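Nosura ends disposable bowls at its Saturday food market

Mon 10 August

Traders at the Nosura food market will stop using throwaway bowls and cups from next month, after a trial in July cut the rubbish left behind on market days by more than half.

Customers will pay a deposit of 60p for each bowl and get it back when they return it to one of the wash points at either end of the hall. The charge is the same at every stall. People can also bring their own containers, provided they are clean and have a lid.

The market, which has run in the old tram depot since 2011, had been sending most of its waste to be burned. Food-soiled card could not be recycled by the local contractor, and the lined cups had to be sorted by hand.

Khoa Lâm, who manages the market, said the change had been talked about for years and kept being put off over the cost of washing up.

"The washing was always the sticking point," he said. "Once we had a price for a shared machine the rest was fairly simple. The traders pay in by the week and the busier stalls pay a bit more."

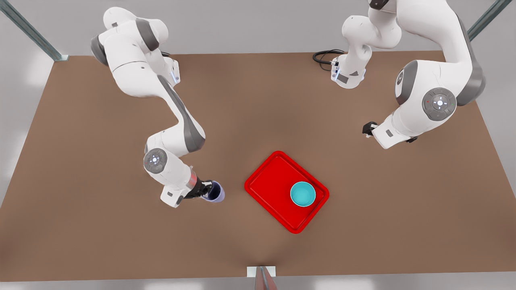

The deposit covers bowls and cups only, and trays stay free of charge. Stallholders asked for strong colours so that market crockery would not get mixed up with their own, and a turquoise bowl on a bright red tray is easy enough to pick out on a crowded table. The tray has a raised rim as well, a point in its favour for anyone carrying soup through a busy hall. Plates may follow next year if the traders agree to pay for them.

During the trial, 1048 bowls were handed out over four Saturdays. All but 60 came back. Mr Lâm said he had expected to lose more, and that several of the missing ones had since been left at the office door.

Not every trader is pleased. Lụa Đồng, who runs the noodle stall Châu, said the new bowls were smaller than the card ones she had been buying and that she had needed to change her portions.

"I had two sizes before and now I have one," she said. "Some regulars have noticed. I have put the price down a little, but I would still like a bigger bowl -- I have asked for one twice."

Mr Lâm said a larger size was on order and should arrive before the winter season.

Kalkidan Tsegaye, who sells lentil stew and flatbread from the stall nearest the east door, said she had saved money already. She used to go through 300 card bowls on a good Saturday and had nowhere to store them during the week.

Traders have until the end of the month to use up their old stock. After that, any stall still handing out disposables will get a written warning. Paper napkins and wooden forks are still allowed.

The market is open every Saturday from 9am to 3pm. Deposits can be paid by cash or card, and refunds are given in the same form at the wash points until half an hour after closing.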